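The Worum hand gripper is a hand-held, two-fingered tool used to record manipulation tasks for robot training. It is held and moved by a person and has no arm of its own. Worum units are worked in pairs, one in each hand, and a pair is set up, checked and repaired as a single cell. The design was drawn up at Motumel by Hedvig Solheim and Margit Dahlgren, and spare parts are supplied by Magnusson.

## Construction

The body is a black mounting plate with rounded edges. Two round sensor windows in silver rims sit side by side on the plate, and a white label below them carries a QR code and the unit number. The number is entered in the cell's log at the start of each session, so that a fault in the recordings can be traced to one tool.

The fingers are bright yellow, slotted, and held between black side brackets, also slotted. They are treated as wearing parts. A finger pair is changed after 1,118 closing cycles, or sooner if the gripping faces no longer meet along their full length. The plate screws are small and are tightened by hand only - a driver with a set torque was tried and dropped, as it stripped the threads. 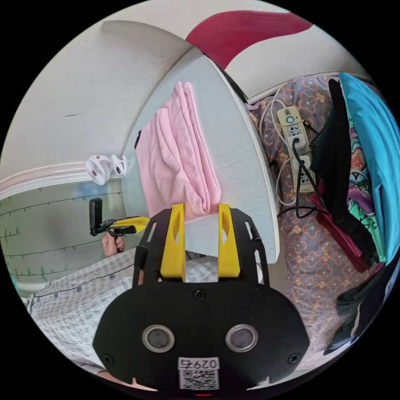
Motumel, March 2020

Unit 0297 is the right-hand tool of its pair, and the maintenance log was kept by Linnea Granström. Towel work was chosen for the cell because soft fabric shows up poor finger alignment sooner than rigid objects do. With a cup or a box, a small offset between the fingers makes little difference. With a folded towel, one layer slips and the fold opens.

## Setting up

The order of work follows the Zenance procedure, written by Perihan Canpolat:

1. Wipe both sensor windows with a dry cloth.
2. Check the plate screws and the side brackets for play.
3. Open the fingers fully and close them on a 57 mm test block.
4. Read the label number into the log.
5. Carry out one trial grip on the material to be used that day.

The block test is repeated if a tool has been dropped. Cables and chargers are kept clear of the path of the hands, and anything that could catch on the side brackets is moved back before recording starts.

## Trial grip

The trial grip is made on a single corner or edge. The fingers should hold the cloth without bunching it back into the slots. If the cloth creeps when lifted, the fingers are taken off, cleaned and refitted, and the grip is tried again. A second failure means a new pair.
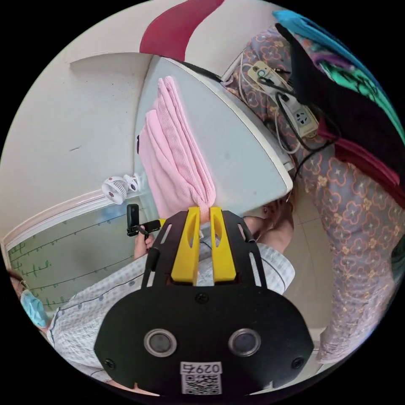 *Unit 0297 with the end of a pink towel held between the fingers.*

## Faults and repair

The most common fault is a loose side bracket, felt as a click when the fingers close. It is cured by tightening the bracket and repeating the block test. Scratched sensor windows cannot be polished and the whole plate is replaced. According to Tyra Engström's service notes, a plate change takes about 100 minutes, most of it spent on realignment.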